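Chapter 7
Packaging and the Cost of Moving Goods

Most of what a household buys has been moved several times before it reaches the kitchen. A carton of crackers may travel from a bakery to a regional warehouse, from there to a store, and from the store to a shelf. Each move costs money, and the package affects how much.

In Chapter 6 we looked at fuel and labor. In this chapter we turn to the package itself. We will follow one product, bottled water sold by the Kurero company, from its plant in Clonstead to stores up to 647 miles away. Kurero fills 3000 bottles an hour on its smallest line. A change of one cent in the price of a bottle therefore changes the cost of running that line by 30 dollars an hour.

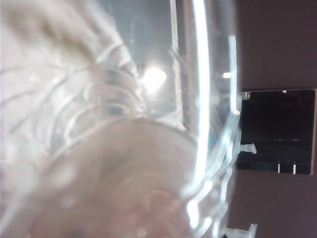 Packaging engineers speak of three levels. The primary package touches the product, the secondary package groups several units together, and the tertiary package is the pallet and wrap used for shipping. A clear plastic bottle with molded ridges is a primary package. Ridges of this kind stiffen a thin wall, so a bottle can be made with less plastic and still hold its shape when it is gripped or stacked. Less plastic means a lower material cost and a lighter truck.

Savings at one level can raise costs at another. When Kurero moved to a thinner bottle, its shipper, Chaudhry Freight, found that the lower layers of each pallet needed a stronger tray. The new tray took back roughly 20 percent of the savings. Section 7.3 works through these numbers in full.

Key terms: primary package, secondary package, tertiary package, unit load, cube utilization, tare weight

Before you read: Choose a product you bought this week. List every layer of packaging it probably had between the factory and your home. Keep the list, as you will need it for the Clirkomitz warehouse problem at the end of Section 7.2.

7.1 What a Package Has to Do

A package has to contain the product and protect it until it is used. It also has to fit the equipment that fills, moves, and stores it.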